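4.2 Arranging the crates

Most of what has been written about vegetable displays concerns color, lighting, or the moral effect of placing fruit near the door. The crate itself gets little attention, perhaps because a crate is hard to have a theory about. We tried anyway. The Bomora display is a light wooden shelf with four slatted crates on 2 tiers, tilted toward whoever is standing in front of it. The tilt flatters the vegetables and punishes anything round.

Each layout began with a plan drawn up by the Atell group, who favor one kind of vegetable per crate, and was then revised by the Stastetent group, who had met pumpkins before. The compromise is shown in Figure 4. Pumpkins have the upper left crate to themselves, two orange and two green, all of them ribbed and striped. The upper right crate is a mixed one, with a cauliflower and a broccoli head resting on a bed of carrots. Potatoes fill the lower right. The lower left is the vacancy, and the napa cabbage is the candidate.

Figure 4. The display with three crates filled and the lower left crate empty. A napa cabbage is held over the empty crate.
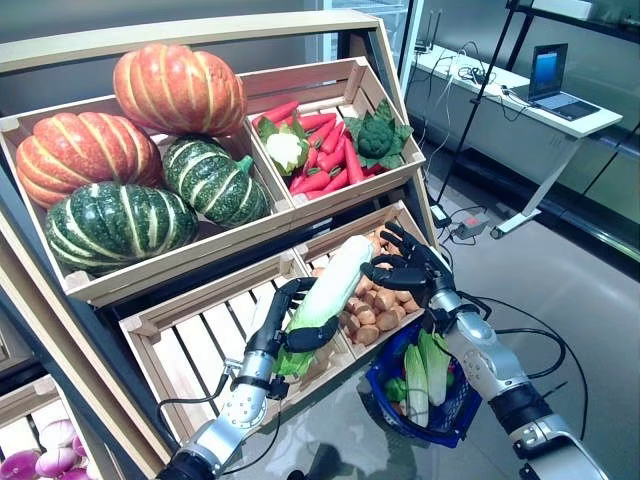 We logged 916 placements over 10 weeks, a placement being one vegetable set down in one crate and let go. Letting go was included in the definition after a long discussion of whether a cabbage that is still being held has been placed. Our view is that it has only been introduced.

Pumpkins produced the most trouble per item and the best notes. A ribbed pumpkin has a small number of positions it is willing to keep, and they are seldom the ones in which its stripes look best. Set alone on the slats, it turns until a rib finds a gap. Set on top of other pumpkins, it needs something behind it, and the rear board of the crate serves well. Set near the divider, it begins to take an interest in the neighboring crate. We had treated the divider as a boundary in the original plan. The pumpkins treated it as furniture, and by the third week we had come around to their position and stopped recording a slight overlap as an error.

Carrots were easy, which disappointed everyone. Laid on the diagonal, they settle into each other and make a firm, faintly ridged surface that will carry a cauliflower without complaint. Laid straight, they look tidier for a few minutes and then roll forward as a group. The leaves on the larger heads turned out to matter more than their weight. A cauliflower still in its leaves sits down and stays down; one trimmed for appearance behaves like a ball. We recommend leaving the leaves alone, and we would have recommended it sooner if our first protocol had not called for removing them.

Potatoes do not really have an arrangement. They have a level. The only decision is how near to the front rim the heap should come, and the answer depends on how much bending down one is prepared to do afterward. Uniyal's filling rule, which we adopted for the lower tier, says to stop when the next potato has to be persuaded. It is the one rule in the study that was never amended.

The napa cabbage was chosen for the last crate because it is neither round nor straight and therefore annoys both halves of the plan. It is heavy at the base and leafy at the top, so the point where it balances is rarely the point where one first takes hold of it. Held at an angle, it can be lowered base first and then laid back. Held level, it tends to arrive all at once. In an empty crate there is also nothing to lean it on, and the first cabbage in is always the worst placed. The second leans on the first, and from then on the crate more or less looks after itself.

We considered fixing the problem by putting a wedge under the first cabbage. A wedge works, but it has to be bought, labeled, stored, and found again on Thursday, and we judged that a slightly crooked cabbage was cheaper.

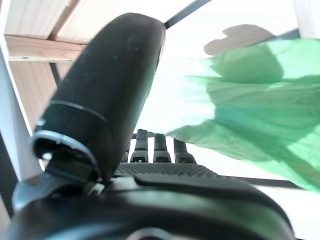 4.3 What counts as full

A crate was scored as full when nothing further could be added without moving something already in it. By this standard the pumpkin crate fills quickly and the potato crate fills only by agreement. Of the placements logged, 800 were made into crates that already held at least one item, and these are the ones used in the comparison that follows. First placements are reported separately in Section 5, where they do less harm to the averages.

The mixed crate was scored by its top layer alone. Scoring the carrots beneath would have meant lifting the cauliflower, and after the effort of getting it to sit still we were not inclined to disturb it.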